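Home Topics Unanswered Tags Members Log in

Rameo removed my debunking video as misinformation, appeal rejected in minutes, what now?

Melati Chong
posted 21/10/2024

Hi all, first post, sorry if wrong section. Couldn't find one for Rameo so I put it under Video Sites.

I run a small channel on Rameo. 351 subscribers, mostly people here in Sodholm and a few in Prallanstead. I take the rumor clips that go around the local groups and go through them. Where the clip came from, what got cut, who posted it first. Nothing fancy. Me, a mic, screen recording.

Last week I did one on that clip saying the water in Sodholm was being shut off for good and the council was hiding it. You've probaly seen it if you live here. I played the clip, stopped it, showed the full meeting recording it was cut from. Whole point of my video is that the clip is false.

Rameo took mine down. "Harmful false information." The original is still up!! With comments open. Mine has a strike on it.

I appealed. Rejected in 6 minutes. No way a person watched it — the video is longer than that. The rejection email says the same thing as the first email with one word changed.

Now I have 2 strikes, the other one is from May and was for graphic content, a different story. That one was a health rumor video and I didn't appeal because I didn't know you could. The strikes page says the May one stays until something called "policy refresh" and I can't find what that is anywhere. One more and the channel goes I think? It says "may result in."

What I want to know:
- can I appeal a second time or is that it
- if I cut the rumor clip out and reupload, does it count as getting around the strike
- does the Ngui label thing help (the context box under the video). I never filled it in
- should I report the original or does that make me look like I'm doing it out of spite

Also if anyone knows a real email address for Rameo. The help form sends me to the help page, which sends me to the form.

Thanks, typing this on my lunch break so sorry for mess

Yusri Yusof

Same thing happened to me. Just make a new channel and tell people to follow you there. They don't read appeals. They kept up a video calling my cousin a crisis actor for weeks and took down a guy tuning a piano. Waste of time, the lot of it.

Pretty sure the limit is 3 strikes but might be different for new accounts.

Gumaro Aguirre

Don't make a new channel!! If you have open strikes and start another one they link the two and then both go. Seen it happen to a friend with a cooking channel. Phone number, I think, or the payout account. Anyway don't.

I've been through this with Rameo more than I'd like (I cut videos for other people, some of it news explainers, some of it medical). In the order you asked, more or less.

Second appeal — yes, but it's hidden. The first one is the button in the email. That one is automatic, start to finish as far as I can tell. The second is under Account, then Standing, then click the strike itself, the text, not the icon. A small link comes up that says "request review." You get one box and it's short. You have 60 days from the strike date, so the water one is fine. The May one is gone, sorry, you'd be well past it.

What to write in the box. Keep it dull. They get a lot of shouting and I guess whoever reads it is on a clock. Timestamps first. Something like

"Clip shown from 0:40 to 1:15. I state it is false at 0:32 and again at 1:16. Full source recording shown from 1:20 to 4:00. Purpose of video is to correct the claim."

Obviously put your own times in. Don't mention that the original is still up. I know, I know. It's infuriating and it's the most unfair bit. But it reads as a complaint about someone else and the one time I put it in I got a canned reply about how each case is looked at on its own. Left it out the next time, different video, got it restored. Could be luck.

Say it's false BEFORE you play it. This is the big one and I'd bet it's what got you. Their system seems to go in chunks. If the chunk with the rumor in it has no correction in it, then that chunk is just the rumor as far as a machine is concerned. So talk over it. Put a banner across the clip the whole time, big letters, FALSE or EDITED CLIP, ugly as you like. And don't put the claim in the title as a straight sentence. "Sodholm water shut off for good" with a question mark on the end is still, to a filter, Sodholm water shut off for good. Try "Where the Sodholm water clip came from."

Which brings me to your May one, graphic content.

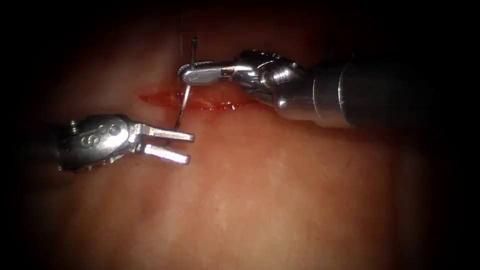
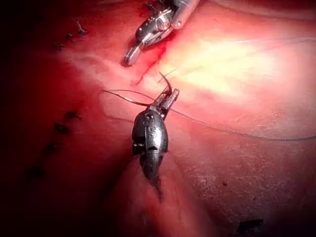 The graphic content filter is a seperate thing from the false info filter, different queue, different people if there are people, and the strikes still land on the same counter. It's mad but there it is. It also doesn't care what you're saying over the top. It goes by stills and I think mostly by the thumbnail. Something like those two, pinkish-red tissue right across the picture, blood on it, metal instruments coming in, you could be reading out a phone book and it'll still get pulled. The first one worse than the second probably, bright red cut lit up in the middle and black all around it, if Rameo auto-picks that as your thumbnail you're done. It does auto-pick unless you set one. So for health rumor videos set your own thumbnail every time, text on a plain color, and tick the "medical or educational" box on the second upload page. I missed that box for months, it's folded up under Audience. Then keep anything with blood out of the opening.

Reupload with the clip cut out — risky while the strike is open. They have a rule about "substantially similar" uploads and it's as vague as it sounds. Wait for the review. If the review fails, then make a new video, new voiceover, new title, describe the clip and don't play it. Not the same file with a hole in it. The same file gets matched, I'm fairly sure on the audio.

Ngui box. Fill it in. I don't think it stops a takedown but the reviewer sees it next to the video, or that's what I was told by somebody at Rameo in a chat window once, back when there was a chat window. Two sentences and a link to the full meeting recording. Link to the council's own page if it's there, and not your upload of it. You can fill it in on a removed video too, go through Standing again.

Reporting the original, yes do it, but from the report button like anyone else and pick "edited to mislead" and not "false information." No idea why the one works better. Do it once. Don't get your 351 people to all do it on the same night, that looks like a pile-on and they start ignoring reports for that video. Can even flag your channel.

Email address, no. There was one, it bounces now. If you have a payout account there's a creator desk but you need a lot more subscribers than either of us.

Got to run, will check back tonight. Post the wording of the rejection if you can, the exact policy line matters, there's a short code at the bottom in gray.

Darmawan Tambunan

Agree with most of Gumaro's. Few things to add or quibble with.

"Policy refresh" — that's the day they reissue the community rules. Strikes older than the last one drop to warnings. Doesn't happen on a schedule. There's a line at the very bottom of the rules page, "current version from," and if that date is later than your May strike it should have dropped already and you'd have to ask them to update it. Mine sat there wrong until I asked. Same hidden review link, just say "strike predates current rules." Worth a look before you do anything else tbh, it might put you back to one.

On the chunk theory, maybe. I've had videos go down where I talked over every second of the clip. I think a lot of it is plain matching. Someone at Rameo decides a clip is bad, it goes in a list, and anything with that clip inside gets swept up, debunk or not. And the original stays because it was posted slightly cropped or mirrored so it doesn't match its own fingerprint. Which would explain yours. So the banner across the clip might help for a different reason than Gumaro says, it breaks up the picture. Shrink it too, put it in a corner at half size with you talking next to it. I do that now and haven't lost one in a while.

Wouldn't bother with "medical or educational" if it's a rumor video. When I tick it I get almost no views, it takes you out of recommendations. Depends what you care about.

Also download everything now. All of it, the comments as well. There's an export under Privacy, takes a day or so to show up, and it leaves out removed videos so I hope you kept the project file. If the channel does go you get no warning and no export.

And put the water video somewhere else in the meantime, people in Sodholm are still sharing the clip. Adi Wattimena does a neighborhood page that will host stuff like that, text and video. Ask nicely, Adi's slow on replies but does get there. Link to it from your channel page, not from a video description, links in descriptions to removed material count against you. It's in the rules, under Sharing, where you'd never look.

Melati Chong

Thank you!! Found the link. You really do have to click the text. Rules page says current version is after May so I've sent one review for each. Kept it dull, all timestamps. Thumbnail on the May one was auto picked, I never set it, had no idea.

Gumaro the gray code on the water one is FI-C, does that mean anything to you?

Gumaro Aguirre

C is matched clip I think. So Darmawan's probably right on that one. Add "clip is quoted for correction" to the box if it still lets you edit, it locks after a while. And fill in the Ngui thing tonight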